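# Teindre au bleu, lentement : une matinée à l'atelier Flondance

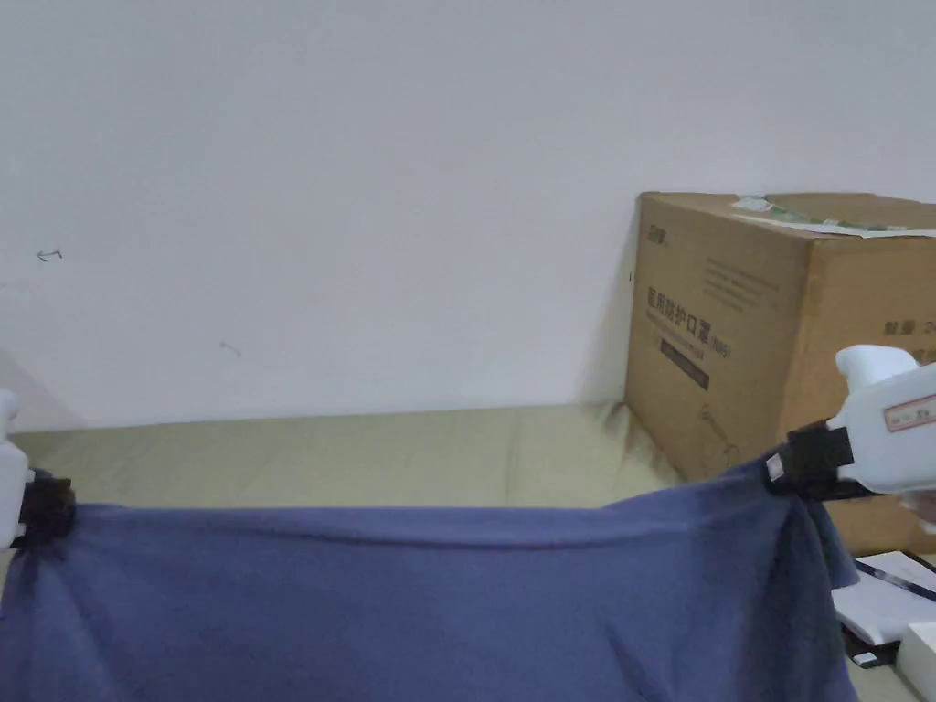

*Un bleu qui tire sur le violet, avec ses plis.*

L'atelier Flondance occupe le rez-de-chaussée d'une ancienne laiterie, au bout de la rue qui descend vers la rivière. On y teint du linge de maison et des vêtements fatigués, à l'indigo surtout, un peu à la garance quand la saison s'y prête. La teinturière qui tient les lieux préfère qu'on parle des cuves et qu'on laisse son nom de côté. Très bien, parlons des cuves, parce qu'elles sont formidables !

Il y en a quatre, enfoncées dans le sol jusqu'à mi-hauteur. La plus ancienne contient 235 litres et elle tourne sans interruption depuis l'ouverture. « Celle-là, je la nourris tous les matins avant mon café, raconte-t-elle. Un peu de son, un peu de chaux, je remue, j'écoute. Une cuve qui va bien sent la ferme propre. Une cuve qui va mal, vous le savez dès la porte. »

Elle a découvert l'indigo pendant un séjour à Stusimcombe, où elle était partie apprendre la reliure. Le cours de reliure était complet, on lui a proposé la teinture — elle a dit oui pour ne pas perdre son billet. « Je suis sortie de la première séance avec les avant-bras bleus et je n'ai plus ouvert un livre de reliure de ma vie. On plonge un tissu, il ressort vert-jaune, on le tient à l'air et il devient bleu sous vos yeux. La première fois, j'ai ri toute seule. Ça me fait encore quelque chose aujourd'hui. »

On la comprend. Pendant notre visite, elle sort de la cuve une nappe de lin, verdâtre comme une eau d'étang, et le bleu monte par plaques, d'abord sur les ourlets, puis partout à la fois. Il faut une minute, peut-être deux, et personne dans la pièce ne parle.

Le plus dur, selon elle, c'est de convaincre les gens de revenir. Un bleu profond demande plusieurs bains, avec des temps de repos entre chacun, et le linge qu'on lui confie reste souvent des semaines. « On m'apporte un drap en me disant : je voudrais bleu nuit, pour samedi. Je peux faire un bleu ciel pour samedi ! Le bleu nuit, il viendra quand il voudra. »

Sur un mur, elle a punaisé 105 échantillons, tous issus des mêmes cuves et tous différents. Le coton d'un vieux torchon y côtoie de la laine, du chanvre, de la soie récupérée dans une doublure. Les mailles sont ses préférées. « Un jersey boit tout de suite, il pardonne beaucoup. Par contre il faut le laisser s'ouvrir dans le bain, sinon chaque pli vous fait une ligne claire. Certains clients les veulent, ces lignes, et là je plie exprès. » Le synthétique, elle le refuse sans façon : il repart à peu près comme il est arrivé, et tout le monde est déçu.

Et les violets ? Sa réponse part au galop. Un bleu violacé peut venir d'un fond de garance passé avant l'indigo, ou d'un bain un peu vif, ou simplement de la lumière du soir. Elle garde un cahier, un gros Forsyth à couverture grise, dans lequel elle note tout : la météo, la température du bain, le tissu, l'humeur de la cuve. « Je relis parfois des pages de juillet en cherchant comment j'ai obtenu telle nuance. J'ai écrit : orage, cuve paresseuse, résultat superbe. Allez refaire ça ! »

Côté entretien, ses conseils tiennent en peu de mots. Laver à part les premières fois, à froid, avec un savon doux. Sécher à l'ombre, sur l'envers. Accepter que les coudes et les bords pâlissent. « Un bleu qui a vécu, c'est plus beau qu'un bleu neuf, et s'il pâlit trop, vous me le rapportez. J'ai des chemises qui en sont à leur troisième passage. »

À l'automne, l'atelier ouvrira une plate-bande de persicaire à indigo derrière le bâtiment, avec des graines venues de la ferme Plutow. Environ 156 plants pour commencer, à repiquer au printemps si la terre est prête. Elle ne compte pas en tirer de quoi remplir ses cuves, elle veut voir la plante pousser et montrer aux enfants du quartier une feuille verte qui bleuit quand on la froisse et qu'elle sèche.

Elle nous raccompagne en s'essuyant les mains, bleues jusqu'aux poignets, et s'arrête encore devant la grande cuve pour soulever le couvercle. « Venez sentir, elle est en pleine forme ! »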